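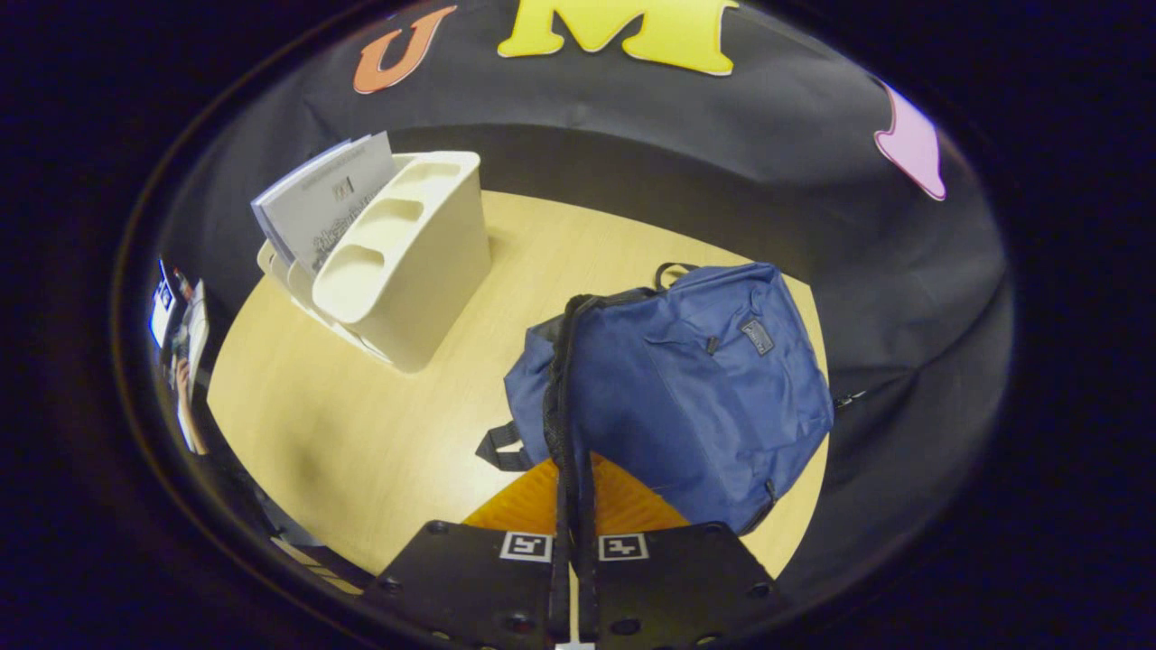
Is the "conversational Danish in 15 minutes a day" thing real for anyone?

drawerfullofpens
Posted Wednesday, 7:40 pm

My cousin married into a family in Udby and I'm going over in August. Everyone on her side keeps telling me to get Jurnen. I did the free month. I can now say the girl eats bread and the bread is hers. I can't follow one sentence of the radio.

The site says fifteen minutes a day gets you to "conversational." Conversational with who? Has anyone here gotten there on the app alone, with no class and no Danish spouse?

tollbridge
Posted Wednesday, 8:02 pm

No. I did it every day for over a year and froze up when a lady at a bakery asked if I wanted a bag.

Perrine Marchal
Posted Wednesday, 8:15 pm

I'll disagree a little. I used Jurnen for Danish before a work move and it gave me a base. When I got to a real class I was put in the second level and skipped the first one. That saved me money. I wouldn't say it taught me to talk, but I'm not sure it has to.

drawerfullofpens
Posted Wednesday, 8:21 pm

"Gave me a base" is what people say about every one of these though. What did the base consist of? Did you know words, or did you know which button to press?

Perrine Marchal
Posted Wednesday, 8:34 pm

Words. Maybe 500 that I could use without stopping to think. More that I recognized if they were written down.

hollis_b
Posted Wednesday, 8:50 pm

The site says 2000 words by the end of the course. I kept a list for a while and they count "dog," "the dog," "dogs" and "the dogs" as four. Take that however you want.

tollbridge
Posted Wednesday, 8:53 pm

lol of course they do

Orla Mac an tSaoi
Posted Wednesday, 9:10 pm

I grew up with two languages and teach one of them at night, so I'm biased. My problem with the apps is that they grade you on recognizing. You see four choices, you pick the one that looks right, a little bell rings. Then somebody talks to you and there are no choices. Danish is a rough one for this because so much of what's written gets swallowed when it's spoken. I'd put all of your time until August into listening. Slow news, kids' shows, anything with a transcript. Play one minute of it, read it, play it again.

And please don't buy the yearly plan.

marshmallow_tax
Posted Wednesday, 9:26 pm

Counterpoint, my grandfather learned English out of one book. It's a phrase book from 1871, I still have it, half of it is about renting horses. He talked fine. I think people blame the method when they didn't do the work.

hollis_b
Posted Wednesday, 9:31 pm

Your grandfather also lived in an English-speaking country and had a job, I'm guessing?

marshmallow_tax
Posted Wednesday, 9:37 pm

Drirkadard, yes, at the mill. OK, fair. But he did read the book.

drawerfullofpens
Posted Wednesday, 9:44 pm

So the horses didn't come up much.

What about the Haque audio course? It's on the shelf at my library and nobody ever has it checked out, which makes me suspicious.

tollbridge
Posted Wednesday, 10:05 pm

Dry as toast. The man on it sounds like he's reading you your rights. But you have to answer out loud before he gives you the answer, and I got more from the first few lessons of that than from the app. I quit at the unit on train tickets so I can't speak for the rest.

Perrine Marchal
Posted Wednesday, 10:12 pm

I found Haque too old-fashioned. It has you being so formal with everyone. People I worked with would have laughed.

Orla Mac an tSaoi
Posted Wednesday, 10:20 pm

Being laughed at for being too polite is a pretty good problem for a beginner. I'd take Haque over the app, with the same warning: it won't help you with fast speech. Nothing you do alone in your kitchen will.

drawerfullofpens
Posted Wednesday, 10:31 pm

All right. Canceling Jurnen, getting the Haque set on my way home tomorrow, and I'll ask my cousin if her mother-in-law will do a phone call once a week. I still don't believe "conversational" by August, from any of them.

Does anybody know if the library version comes with the booklet?

tollbridge
Posted Wednesday, 10:38 pm

Mine did. Somebody had filled in all the exercises in pen, and a lot of them were wrong.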